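Muriithi Street Community Garden
Minutes - general meeting, Thursday, 7 pm, in the potting shed

Quorum reached. Apologies read out, three of them, all accepted. Last meeting's minutes accepted with one change: item 6 should read "hose reel", not "house reel".

1. Matters arising
Tap at the north gate still dripping. Plumber came, looked, went. Second visit booked. In the meantime bucket stays under it, please empty on the seedlings and not on the path, path is going green.
Spare key for the shed - found, back on hook.

2. Water
Long item. Tank level low after the dry spell, and the council restrictions look like staying until at least April. Proposal to go to odd and even watering days by plot number. Discussion. Several against, the even plots mostly, as they'd miss out on the first weekend. Amended: hand watering any day before 9 am, drippers on odd/even days only. Carried, two against.
Quote in from Plilero for a second tank, 3000 litres, slimline, to go behind the compost bays. Does not include the slab. Agreed to get a price for the slab before deciding anything. Question about whether the shed gutter can feed both tanks - thinks so, needs checking. Defered to next meeting.

3. Compost
Bays 1 and 2 full, bay 3 cooking nicely. Bay 4 has had citrus and what looked like a whole doona cover put in it. Doona cover removed. New sign needed, bigger letters.
Mulch delivery: last load was full of couch runners. Will complain and try Brinus instead, they do a cane mulch by the bale. Trial of 20 bales agreed. Bales to be stacked on pallets, off the ground.

4. Plots
Four plots unworked since winter. Letters have gone out. If no answer by end of month they go to the waiting list in order. Request to split plot 11 in two for a pair of new members - agreed.
Reminder, again, mint in pots only. Same for comfrey.
Fruit fly: traps up on the tomatoes and the two stone fruit. Pick up fallen fruit every visit, bag it, leave it in the sun, then bin. Exclusion nets can be borrowed from the shed, sign the book. The book has gone missing, so sign the back of the door for now.

5. Chooks
Laying again after the moult. Roster has gaps on weekday mornings. Sheet passed around, most filled. Feed now kept in the metal bin only - rats got into the plastic one. Brick on lid.
Fence on the lane side needs a new bottom rail, something has been digging. To go on working bee list.

6. Seed swap
October, usual format, trestles out by 8. Zundby heritage beans promised by one of the members, enough for everyone to have a few. Labels must have variety and year, last time half the packets just said "lettuce". Sausage sizzle yes, veg option yes, onions on the bottom as per the hardware shop rule.

7. Other business
- Wheelbarrow tyre flat again. Solid tyre to be bought, over 50 dollars so needed a vote. Carried.
- Gate code changes first of the month, will be texted not emailed.
- Request for a bench under the mulberry. No to under the mulberry (stains), yes to near it.
- Bee hive idea raised, neighbours to be asked first.

Meeting closed 8.40 pm. Next one same place, bring a chair.

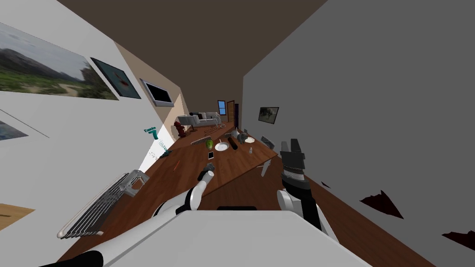
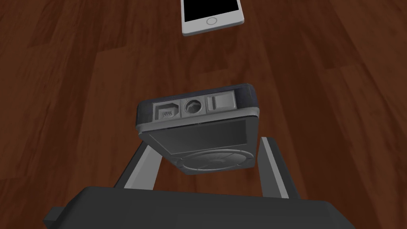
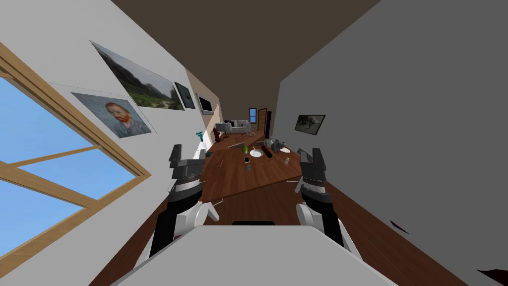
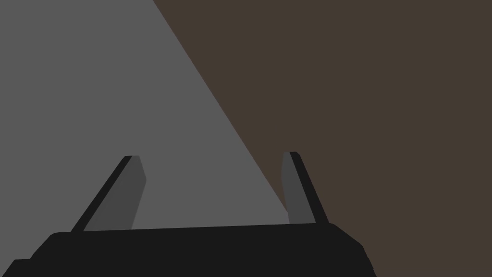
Minutes taken by: the Secretary, Muriithi Street Community Garden

Corrections to me before the next meeting please, in writing, not over the fence. Copy of these pinned inside the shed door next to the watering days. Anyone who took home the blue folder with the tank quote in it, could you drop it back, its the only copy with the measurments on.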